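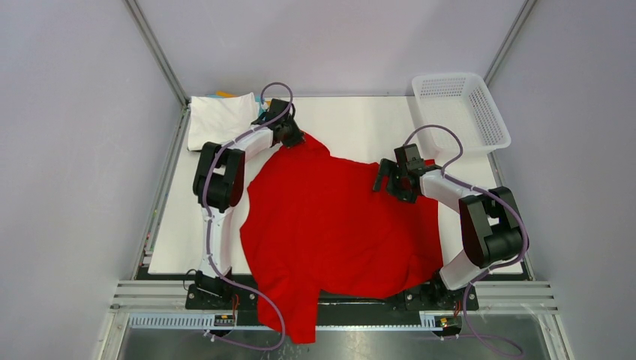

*Red garment on a white work table, with a folded white cloth towards the back.*

**Lascombe, 4 June 2019**

Wekon Pictures is very happy indeed to announce that its new two-part television drama, *The Clegg Letters*, will be shown this December, bringing to the screen a marriage between two writers that has kept readers guessing (and quarrelling, in the nicest possible way) for a good many years.

The drama follows a novelist, already famous and rather too fond of hearing so, and the younger reporter who became his wife and then, to his lasting annoyance, his rival. They wrote to one another constantly, even when they were living under the same roof, and 571 of their letters have come down to us. The scripts draw on 311 of them, many never before heard outside the reading room at Lascombe, where our writers were given a desk by the window and a great deal of tea.

What drew us to the story was her voice. She is funny, cross, tender and often all of these on one page, and we wanted viewers to meet her as a working journalist with deadlines to keep and a suitcase by the door. He has his share of good lines too, and we have tried to be fair to him, though she does make it difficult!

Filming took 45 days, most of them in and near Lascombe, and we would like to say a heartfelt thank you to everyone in the town who moved a car, lent a lamp or stood patiently in the drizzle while we tried a railway platform farewell one more time.

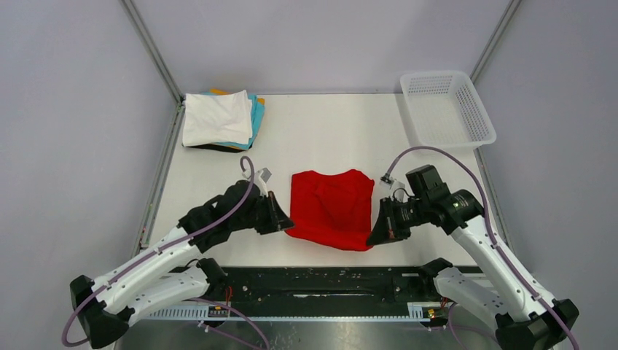
## Screenings and further details

A preview of both parts will be held at the Uvis Cinema in Lascombe shortly before broadcast, with a conversation with the writers afterwards. Tickets will be offered first to local residents, and we do hope as many as possible will come along. A paperback selection of the letters will be published alongside the series.

Casting news and preview dates will follow over the summer. Requests for interviews and review copies are welcome at the Wekon Pictures press office.

**Ends**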